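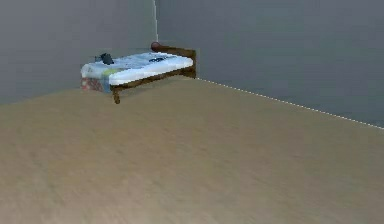 Single bed against plain gray walls, with plenty of floor to spare.

Small-Space Furniture Maker Zimach Opens Its First Showroom in Baltport

BALTPORT, Wed 30 September – Hi, I'm Haruna Uchida, and I started Zimach because I couldn't find a bed that fit my apartment! I'd measured everything twice, ordered a frame I really loved, and then watched the delivery guys carry it right back down the stairs. So I built my own, my neighbor wanted one too, and now (I still can't quite believe I'm typing this) we're opening a real store.

You'll find us at 707 Urquhart Street, in the old shoe shop with the green awning. Doors open Saturday at 10 a.m., and the first 40 people through get a free tape measure. Please use it before you order anything, from us or from anybody else.

We've got single beds, fold-down desks, benches with storage and a whole wall of fabric samples you're welcome to take home. Everything is made to order and comes flat-packed, and every box fits through a standard apartment door. I've checked that on my own front door more times than my family would like.

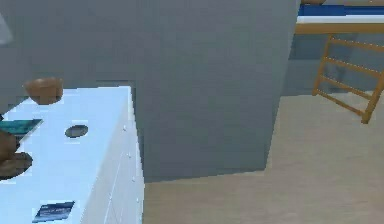 KITCHEN & STORAGE

I'm also very happy to announce Esance, our new cabinet line, which goes on sale the same day. I've been working on it since June, and most of the ideas came from customers who wrote in about their awful kitchens (keep those emails coming, I read them all). Esance comes in 12 widths, and you can mix drawers and doors any way you like. Pick your knobs at the counter and we'll fit them before your order ships.

Our first run is 1,000 cabinets. If your size sells out, we'll put you on the list for the next batch and you won't pay a deposit until it's ready. 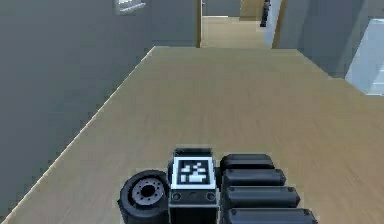

Light-tan wood flooring, leading toward a narrower corridor.

Free planning sessions start the week after we open. Bring a rough sketch and your measurements, and one of us will sit down with you for half an hour. Kids are fine, dogs are fine, and there's coffee in the back.

Press visits and photo requests: ask for Haruna at the Urquhart Street showroom.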